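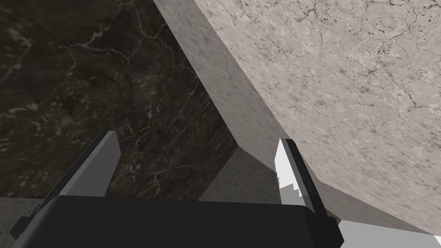
Paper marbling (craft)

Paper marbling is the craft of floating colour on thickened water and lifting the pattern off onto a sheet of paper. I've been at it for nine years, so forgive me if this entry gets a bit gushy!

The bath is usually carrageenan, left to sit overnight. You sprinkle the paint on, drag a comb or stylus through it, then lay the paper down in one go (no second tries, sorry).
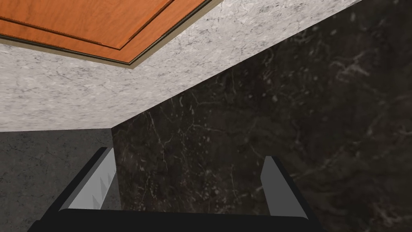 Stone and wood surfaces in a simulated interior.

Birgit Sperling taught me the Tindholm pattern, a tight little swirl that takes 5 passes of the comb.
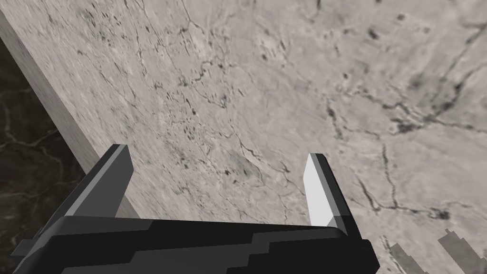
Stone patterns are my favourite, and the easiest for beginners, as you skip the combing altogether. For a quiet background I go for a light grey like that big marble slab, then flick in a few drops of white. Hang the sheets to dry and press them under a heavy book.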